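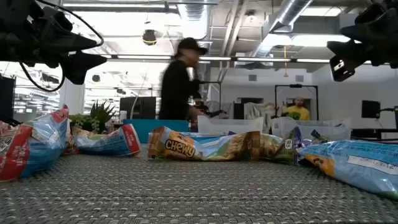
Dritia is grasp planning software for two-arm workcells that handle soft, shiny or badly behaved packaging. It takes colour and depth input from a fixed camera, separates the items lying in the work area, and gives each arm a ranked list of grasps it can reach without hitting the other arm. Bagged snacks are a good test of it. A crinkled bag throws glossy reflections that leave holes in the depth data, and where the end of one bag sits under another, as with the Chewy bag and the dark green and purple one beside it, the planner has to decide which to lift first. Dritia treats an overlap as an ordering problem. The upper item goes to the top of the list and the lower one is held back until a new view confirms it is clear.

What it does

Segmentation works without a product catalogue. You can load one if you have it, and the item names will then show in the log, but the planner doesn't need to know what a bag is to pick it up.

People and equipment in the background are handled with a work volume. You draw this once in the setup tool, and anything outside it is ignored by the grasp planner. The work volume is not a safety function and must not be used as one. Guarding and speed limits stay with your robot controller.

Bins can be marked as targets, obstacles or both. Clear plastic bins should be entered by their measured size, as depth cameras often see straight through the walls. The setup tool has a form for this.

Arm assignment is automatic by default. Each item goes to the arm with the shorter collision-free path, and you can bias this left or right if one gripper suits your goods better. Items only partly in view are flagged and left until last.

Specifications

Arms supported: one or two
Items per view: up to 100
Grasp candidates per item: up to 200
Planning time, two arms, typical bagged goods: 484 ms
Gripper models: import from URDF, fingers and mounting offset editable
Input: registered colour and depth, one or two cameras
Output: joint trajectories or grasp poses only
Operating system: Linux, 64-bit
Licence: per workcell, yearly or perpetual

Planning time was measured on our Delleo controller with the default settings. A slower computer will work, but turn off path smoothing first and see whether you still need it.

What's included

Dritia planner and setup tool
Camera calibration utility and printable target
Log viewer with replay of saved views
7 sample workcell files
Email support for the first year

The Dernis simulator link is sold separately. It lets you run saved views against a changed layout before you move any hardware.

Before you order

Check that your controller accepts streamed trajectories. If it only takes poses, Dritia will still choose the grasp, but coordination between the two arms becomes your job. Cables that loop away from the gripper should be added to the gripper model as a padded volume. Leaving them out is the most common cause of snags that the planner didn't predict.

Version 3 workcell files open in the current release. Older files need the converter, which you can get by writing to Reijo Valtonen at Huttunen technical sales. Send a saved view of your own goods with your enquiry and we'll return the planner's output for it. Enquiries received by noon Friday are answered the following week.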